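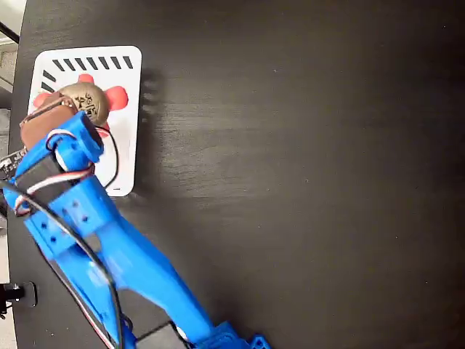
Yesenia Chávez thinks I should have quit on rubber pads back in March and gone straight to something stiffer. She left a long comment on my last post saying that soft fingers hide bad calibration, that you close the jaw on something, it holds, and you never find out your wrist is off by a couple of degrees until you try to pick up a thing that doesn't squish. I read it twice and got a little grumpy and then spent my whole week off testing it, so thank you, Yesenia, I think?

So, the pad comparison. I've been promising this one forever. I have three sets of finger pads for the little blue arm now. The bare printed jaws it started with, the Gruker pads (brown, rubbery, rectangular, the ones I have on at the moment), and the Kao set, which are thinner and harder and came in a bag with no instructions at all. I was also going to include the Trolcombe suction tip but I still don't have the right tubing, so that one will have to wait.

The test is the same one I always use. I put a card with a red shape on it down on the dark table, I put a small round thing on the shape, and the arm has to come in, grab the thing, lift it, move it over and let go. I picked round on purpose. Blocks are too easy. Any gripper can pick up a block, you just mash the two sides together. A round thing wants to roll away the second one jaw gets there before the other one, and on this arm one jaw always gets there first, because only one of them moves. If you have the kind of gripper where both sides close together you can skip the next few paragraphs and feel smug.

Bare jaws first. I did 25 tries and stopped there because I was losing my mind. Three good lifts. The rest of the time the jaw bumped the object, the object scooted, and the gripper closed on air. I knew it would be bad but I'd forgotten how bad! Printed plastic against a smooth round surface is hopeless unless you come in perfectly centered, and I never come in perfectly centered.

Then the Gruker pads, and wow. I ran 153 tries over four evenings and got 97 good lifts. That doesn't sound amazing if you've been reading papers, but compared with the bare jaws it felt like a different machine. The rubber drags a little when it touches, so the object stays put for that extra moment while the other side catches up. They're thick, too, so a slightly crooked approach still ends with a decent patch of rubber against the thing. I just used double-sided tape to stick them on. The instructions want you to glue them. I didn't want to glue them, I wanted to be able to take them off again, and the tape only let go once, when I'd left the arm parked with the gripper squeezed shut overnight. Don't do that, by the way. The servo was not happy with me either.

The misses with the Gruker pads were nearly all the same miss. The pad came in at a diagonal, touched the object on one side, and pushed it off the card. And this is where I have to admit that Yesenia has a point. I went back and checked the wrist roll, the way she said to, by closing the jaws on the edge of a steel ruler and looking at how the ruler sat. It was crooked. Visibly crooked, like a picture frame after you slam a door. I'd been running that way for who knows how long and the rubber had been covering for me.

I re-zeroed the wrist and did a short run with the Kao pads next, since they're the stiff ones and she'd basically dared me to. They're better than bare plastic by a mile. They're also fussy. When the approach is right they hold beautifully and they let go cleanly, which the Gruker ones don't always do - the rubber is a tiny bit sticky and sometimes the object rides up with one finger after the jaw opens. When the approach is wrong, the Kao pads are wrong right away and you know it. I can see why somebody who likes tidy calibration would love them. I didn't keep a proper tally on these because I kept stopping to fiddle with the closing speed, so I'm not going to give you a number and pretend it's fair.

Closing speed, since I brought it up. Slower is better with all three, but there's a point where it gets too slow and the servo sort of stutters its way in, and each stutter is a little nudge. I ended up at a bit under half of the default. I set it in the Gedley controller software, under the joint limits page, and you have to hit save AND write or it forgets the whole thing the next time you power up. I lost an evening to that. The Gedley people did put a note in the manual, on a page I hadn't read.

A couple of small things while I'm here. I added more slack to the wrist wires, which looks messy, but the tight version was pulling on the connector every time the wrist rolled all the way over. I've tried zip ties and I've tried that spiral wrap stuff and I like big loose loops best. You do have to watch that a loop doesn't drag across the card when the arm is low. And if your clamp is creeping, put a scrap of rubber under it. Mine had moved enough over a few evenings that all my saved positions were off, and I blamed the pads for that too, for a while.

If you only want to buy one set, I'd still say Gruker for anyone starting out. I know, I know. Check your wrist first with the ruler, then put the soft pads on and have some fun with it. The Kao set is going in the drawer until I redo the full 153 with the fixed wrist, and then I'll run both the same way and post the whole table.

Somebody also asked under the last post if I'd try cutting up a bike inner tube for pads. Yes! I have one. I just need to find my good scissors.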